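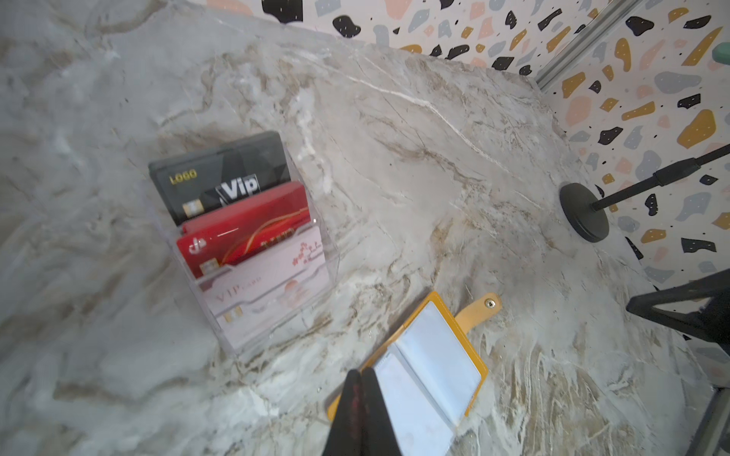
Jestora is a tabletop arm with a two-finger gripper and a wrist camera, under construction at the Enache shared workshop in Sarnport. The mechanical build is far enough along to run handling tasks under manual control, and we are looking for two part-time people to run those tasks, log the results and help finish the gripper. Most of the work at present concerns flat, flexible and thin objects. The current task set uses a yellow card wallet with clear sleeve pages and a snap tab, a clear acrylic holder with three stepped slots, and the cards that stand in it. An operator has to bring the fingers down onto one page of an open wallet, hold it flat, and take a card in or out without creasing the sleeve.

State of the build

The arm has six joints and a reach of 73 cm. Rated payload at full reach is 400 g, gripper excluded. Joint drivers and the main controller are Flulska boards, bought used, running firmware we maintain ourselves. The gripper fingers are black plastic with an open triangular frame and screw holes for swapping tips. Power comes from a bench supply with a fused distribution block. There is a latching emergency stop on the operator's side of the bench and a second one by the door.

Manual control is by a leader arm, a smaller unpowered copy of the main one with encoders at each joint. The wrist camera feed goes to a monitor behind the bench. Operators may look at the monitor or directly at the work, but should pick one for the length of a run and note which in the log.

The following is unfinished:

Finger tips. The present tips slide on glossy cards and grab on soft sleeve material. We have three candidate pads and no test data.
Cable routing at joint five. The camera cable gets pinched near the end of travel.
Wrist calibration. It drifts after the arm is powered down overnight.
Run logger. It works, but drops its last few seconds if a run is stopped with the emergency stop.

Position one: task operator

You will set up the objects, run the arm through each task using the leader arm, reset the objects and fill in the log. Card tasks come first. Later sets will cover folded cloth, zip bags and small boxed parts.

A typical task sheet has a starting layout, an end condition and a list of permitted contacts. For the wallet set, the end condition might be "card fully seated in top sleeve, wallet open, both pages flat." Permitted contacts would be the cover, the sleeve edges and the face of the card. A run where the fingers touch anything else is still kept, but it is marked.

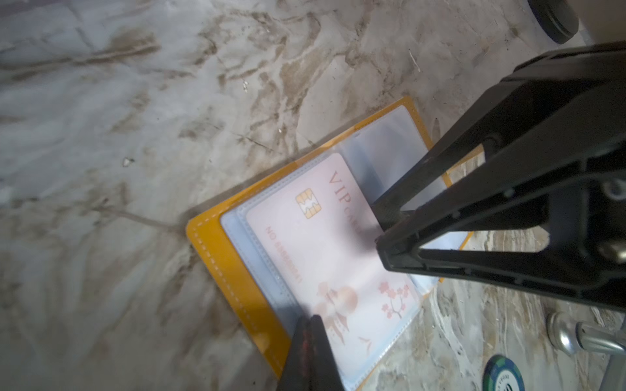
Objects that are not part of the task are left in view on purpose for some sets. Do not tidy them between runs unless the task sheet says so. If one gets knocked, leave it where it lands and write it down.

The log asks for the result, the number of attempts at the first grasp, any slip, and a free comment. Short comments are fine. "Left finger caught seam, backed off, second try ok" is a good comment. "Bad run" is not.

You should have:

Steady hands and tolerance for repeating a small action with small changes
Normal or corrected vision at arm's length
Enough typing to keep a log without holding up the next run
Ability to sit or stand at a bench for an hour at a stretch

You do not need a technical background. Training takes two sessions, paid at the normal rate. People who have done jewelry work, model building, sewing or card dealing have picked up the leader arm quickly.

Position two: gripper and wiring technician

You will work on the finger tips, the joint five cable and the wrist mount, and you will cover operator shifts when needed. The tip work comes first. We expect it to go in short cycles: fit a pad, run the sleeve task and the glossy card task, look at the slip entries, change one thing, run both again.

You should have:

Working skill with a desktop 3D printer and some CAD package that exports STEP files
Soldering and crimping good enough that someone else can service your connectors
Basic use of a multimeter and an oscilloscope
Some Python, to read the run logs and plot from them

Useful but not required: experience with hobby or industrial servos, CAN bus, silicone or urethane casting, or camera calibration.

The technician is expected to keep the build notes current. The notes are a plain folder of text files and drawings on the workshop server. A part that is on the arm and has no drawing in the folder is treated as unfinished.

Hours and pay

Both positions pay $18 per hour. The budget covers 168 hours in total, split between the two positions according to how the work goes. We expect to start in January and to use up the hours by spring. There is no promise of work past that point.

Operator sessions run two to three hours, on weekday evenings. The technician can keep their own hours inside workshop opening times, apart from Wednesday evening, when both people need to be present for the weekly check of the arm. The check covers bolts, belts, cable wear, both stops and a calibration pass.

All work is on site. The leader arm is wired directly to the controller and there is no remote setup.

Workshop conditions

The Enache workshop is shared with other members. The arm has its own bench, but the saw room is next door and can be loud; bring ear protection or take a set from the rack. The bench area is heated. The unit is on the ground floor with a ramp at the side entrance, and the bench can be raised or lowered.

Long hair is tied back and lanyards come off before the arm is powered. One person has the controls at any time. The other keeps hands outside the taped line. Anyone may press a stop for any reason, and a stopped run does not count against the operator.

Records and privacy

The wrist camera records every run. It points at the bench, but hands can get into view during resets. Operators can have any recording with their hands in it deleted by writing the run number on the sheet by the monitor. Recordings are used to compare finger tips and to tune the controller. Audio is not recorded.

How to apply

Leave a note at the workshop desk in Sarnport or use the contact form on the Enache members page, with "Jestora operator" or "Jestora technician" in the subject. Include the evenings you are free and a few lines on work you have done with your hands. Technician applicants should add one drawing or photo of a part they designed and say what went wrong with the first version.

Operator applications go to Safta Hodoroagă, who schedules the sessions. Technician applications and questions on the hardware go to Laurier Landry. Suitable applicants will be asked in for a one-hour paid trial at the bench. Operators will seat a card in a sleeve with the leader arm; technicians will remake one connector and swap a pair of finger tips. Closed-toe shoes are required for the trial.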